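Static fire week in Nivville: closures, noise and what comes next

Road closures return to the coast road south of Nivville this month as Jonaveo gets its second test vehicle ready for an engine firing on the pad. The company has told the county it wants the road from 10 a.m. to 6 p.m. on each day it plans to load propellant. If the morning goes well the road may open early. If it doesn't, expect the full eight hours.

The vehicle, which the company calls Mesero, was moved to the pad overnight in June after several weeks in the high bay. It is the lower stage only. The upper stage is still being welded, and no date has been given for putting the two together. Mesero has 5 engines installed, all of the same methane-burning type that the first vehicle used. The first vehicle flew with 2.

A static fire is a test in which the engines are lit while the rocket stays clamped to the mount. The planned burn is short, a few seconds at most, but the preparation takes most of the day. Crews clear the pad, the tanks are chilled, and the liquid oxygen and methane are loaded under computer control. A stop can be called at any point up to ignition. The first vehicle went through four attempts before its engines were lit for long enough to satisfy the engineers, and residents should plan on something similar.

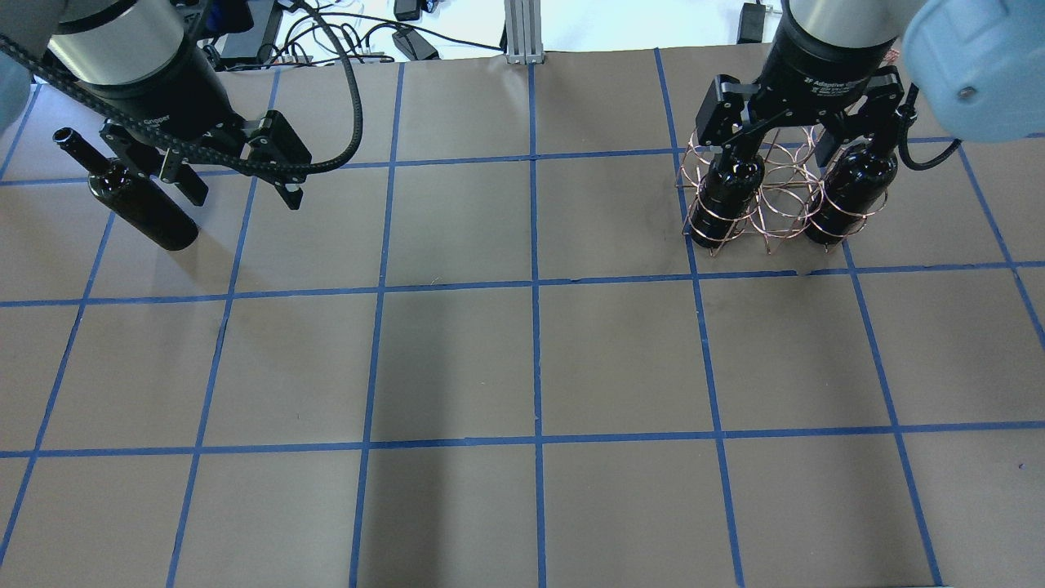 The county's conditions for the test are mostly the same as last year. The beach access lot closes one hour before the road does. Anyone who is past the checkpoint at that time will be asked to leave, and people who live inside the closure line may stay only if the test is a cold one, meaning that propellant is loaded but the engines are not lit. For a firing, households inside the line will be given a hotel voucher. The vouchers are handed out at the fire station and you need to show something with your address on it.

One condition is new. Jonaveo must now give notice by text message at least 12 hours ahead of a closure, and again when the road reopens. Last year the reopening notice went out only on the county website, and there were complaints from shrimpers and from the school bus contractor, who both waited at the checkpoint well after the road was clear. To get the messages, text ROAD to the county alert line. If you signed up last year you don't have to do it again.

Noise is the question we hear most. During the first vehicle's longest burn, the sound meter at the library read a level comparable to a passing freight train, and it lasted nine seconds. With more engines the sound will be louder, though the burn may be shorter. The company suggests leaving windows slightly open during a firing so that pressure can even out. Three homes on the bay side reported cracked panes last time, and all three claims were paid. Claims this year go through the same form, which can be picked up at the county office or at the company's front desk. Take photographs before you clean up.

What the test is for

Jonaveo wants to sell small cargo flights to low orbit. The rocket it plans to sell is called Oh, and Mesero is a step on the way to it. Oh is meant to carry nearly 300 kilograms, and the company says it has taken deposits from two customers. It has not named them or said how much was paid. The lower stage is supposed to come back and land on a concrete pad north of the launch mount, and the landing legs for that are not on Mesero. They will be tested separately with a drop rig.

If the static fire is good, the next thing is a hop. The license application asks for a maximum height of 200 meters, straight up and straight down. The first vehicle reached a lower height than that and tipped over after landing when one leg gave way. The damage was limited to the vehicle itself and a section of fence. The company's report on the accident blamed a bolt pattern that has since been changed, and the report is available to read at the library's front desk.

The hop needs a separate approval and a separate set of closures. The public comment period for that has not opened. When it does we will print the address here.

Work at the production site continues in the meantime. A second high bay is going up next to the first one, and the crane for it will come down the coast road on a slow-moving trailer, most likely at night. The county has asked for a pilot vehicle at each end. Parking on the shoulder will be towed from the bridge to the site gate while the crane is on the road. The company is also hiring welders, pipefitters and two night-shift inspectors. Applications are taken at the front gate on weekday mornings, and no aerospace background is needed for the welding jobs, but there is a hands-on test.

Some readers have asked whether the dune restoration that was promised with the first permit was ever finished. The sea oats on the north side were planted last fall. The south side has not been started. The county engineer's office says the planting has to wait until the drainage ditch behind the pad is moved, and the ditch is scheduled for the cooler months. We will check on it again then.
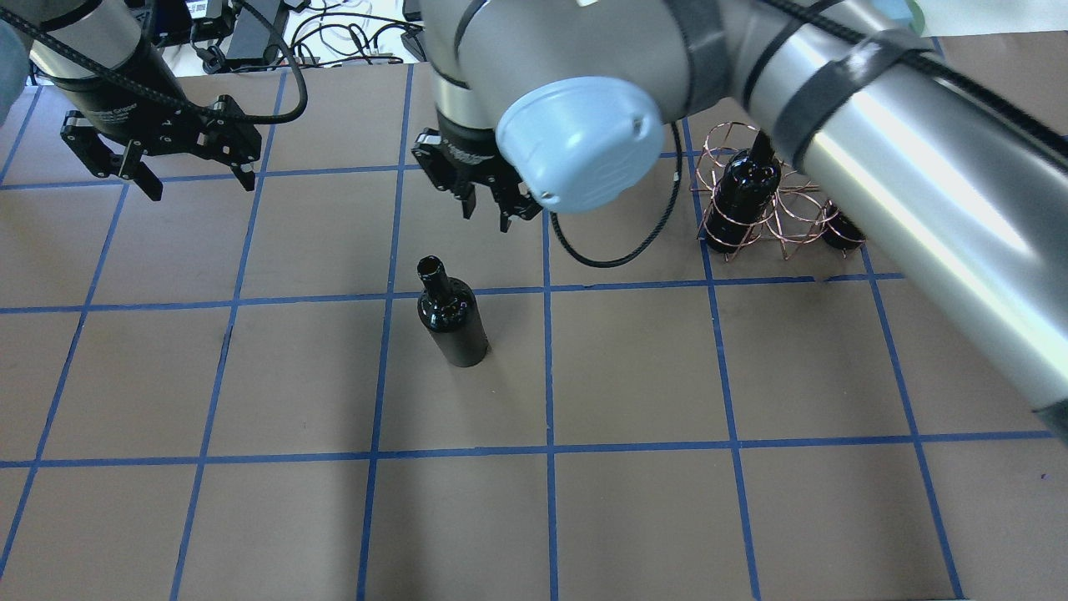 Where to watch

The best public view is from the jetty park across the channel. The park stays open during closures, and it is far enough away that no ear protection is required, though small children may want it. The lot fills early on firing days. There are restrooms but no food stand, and there is very little shade after noon. Please do not stop on the bridge. Deputies wrote a large number of tickets there last year and have said they will do so again.

Boats must stay outside the marked safety zone, which is broadcast on marine radio starting at 8 a.m. on test days. Drones are not allowed at the park or over the water while the closure is in effect.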